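Renters Should Ask for Smaller Amenity Lists
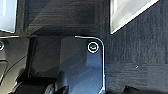
I toured seven apartment buildings last October, and every one of them started the tour on the amenity floor. At the Tadamau the leasing agent spent most of our time on the golf simulator and the demonstration kitchen, and then gave me a few minutes in the two-bedroom I had come to see. I like to look at hardware on these visits: whether a screw sits flush with the metal around it, the way a round socket-head screw can sit in a dark plate, or whether it stands proud and catches your sleeve. In the unit at the Tadamau, the closet door hit the bathroom door. The agent had not noticed.

My argument is simple. Renters pay for shared space they seldom use, and the money would do more good inside the apartment. I lived at the Chege for 2 leases. It had a rooftop pool, a screening room and a dog spa. I swam four times. Meanwhile I could hear my neighbor's blender, and the bedroom window would not stay open without a book under it.

Divya Reddy, a friend who rents on the 34th floor of the Stastum, disagrees with me. She works from home and uses the lounge every day. For her the lounge replaces an office, and she would pay extra for it. Fair enough. But she pays the same amenity fee as the couple down the hall who are never home before nine.

Buildings could charge for these things separately. The Tullo already does it with the gym — you join or you don't — and its base rent is lower than at the newer towers nearby. A one-bedroom there was $3000 when I looked. The lobby is plain. The walls are thick, the closets have real shelves, and the kitchen drawers close all the way.

Lakshmi Arumugam, who lived in the Tullo before I did, told me to run the shower and stand in the hallway with the door shut. I now do that on every tour. Ask to see the unit first, and leave the roof deck until the end.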